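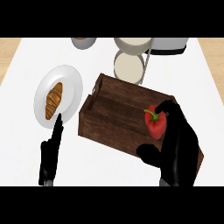
Simulated breakfast table: right hand on the pepper in the crate, left hand free.

How to prepare a table task before the robot comes to your kitchen

At Doretti we run the kitchen for a conference hotel in Palville. Since spring, part of the morning setup is done by a two-armed robot, and every new task is first tried in the simulator. This page is for the kitchen people who will write the tasks. You do not need to know programming.

1. Choose one small job. "Set up the buffet" is too big. "Take the pepper out of the crate" is good. If you need the word "and" in the name, you have probably two tasks.

2. Build the table in the simulator. Put also the things which are not part of the job, such as a plate with a croissant or a bowl at the back. On a real table they will be in the way, so the robot must learn to go past them.

3. Decide which hand works. Write it in the task sheet, and write also where the other hand must wait. When a plate is near the waiting hand, leave more space than you think is necessary.

4. Describe the grip in your own words. Where do you put the fingers when you lift a pepper? Do you touch the stem? Ingrid Okafor worked 12 years at the cold counter and her notes were better than ours from the office.

5. Run the task 60 times with the crate turned a little each time. Save the failed runs with a short comment. "Hit the wall of the crate" is enough.

6. Show the result to the morning shift before anything is installed. They can say no. In September they stopped one task, cutting bread, and it stays stopped.

What changes for the staff

The crates are now unpacked by the robot, but somebody must check the food and decide what goes out. This is a different kind of tired — less in the back, more in the eyes. We changed the shift plan after two weeks, so that no person watches the robot longer than one hour without a break.

Writing tasks is paid work time. Please put it in your hours under "setup", not under "training". Vivek Mathur has the task sheets and can open the simulator for you.

Last change: 16 Sep 2022, Ásdís Thygesen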